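Chapter 8
Holiday Lets: What the Listing Promises

Anyone who studies the short-stay trade will read a great many listings, and most of them sound the same. The flat is bright. The beds are comfortable. The beach, the station or the old town is a short walk away, though the writer seldom says for whom. This chapter asks how far such claims can be trusted, and what a student of tourism can reasonably do with them.

We begin with a plain point. A listing is an advertisement. It is written by an owner or an agent who wants the calendar full, and it is read by someone who cannot try the shower first. Large booking sites like to say that guest reviews close this gap. We doubt it. A guest who has just been handed the keys by a friendly host, and who will be reviewed in turn, has little to gain from mentioning the damp. 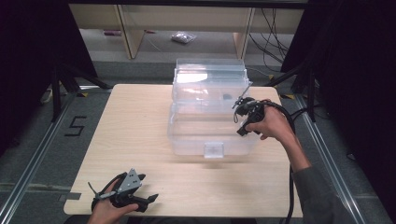

Figure 8.1 A clear plastic box with its lid raised, on a light wooden table.

Take the word "sleeps". In the Kovbridge study, which is used throughout this chapter, 363 listings were compared with what an inspector found on the day. Of these, 106 counted a sofa bed in the living room towards the total without saying so in the main text. No rule had been broken. A family of six could lie down in every one of those flats. Whether they could also eat breakfast while a teenager slept is another matter, and the listings were silent on it.

Then there is equipment. "Fully equipped kitchen" has no agreed meaning, and owners in Kovbridge used it for anything from a proper oven to a kettle and two rings. The agency Malhotra tried to settle the question in April with a standard list of items for its own flats in Zirnville. The list was sensible enough, but it was filled in by the owners themselves and checked only after a complaint. Readers may judge for themselves how much that adds.

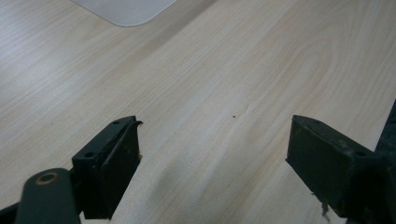
Prices deserve the same caution. The nightly rate shown in a search leaves out cleaning, linen and, in some towns, a local tax paid in cash on arrival. For a stay of a week the extras hardly matter. For a stay of 2 nights they can change which flat is the cheaper one, and the search page will still list them in the old order. Puteck, a booking site discussed in the second half of the chapter, now shows a full total, and its owners complained loudly when it began to do so – a reaction worth keeping in mind when the trade says that guests already understand the charges.

None of this means that owners are dishonest. Most of the faults found in Kovbridge were things left out, and a fair number came from text copied year after year while the flat itself changed. Section 8.1 looks at how listings are put together and who writes them.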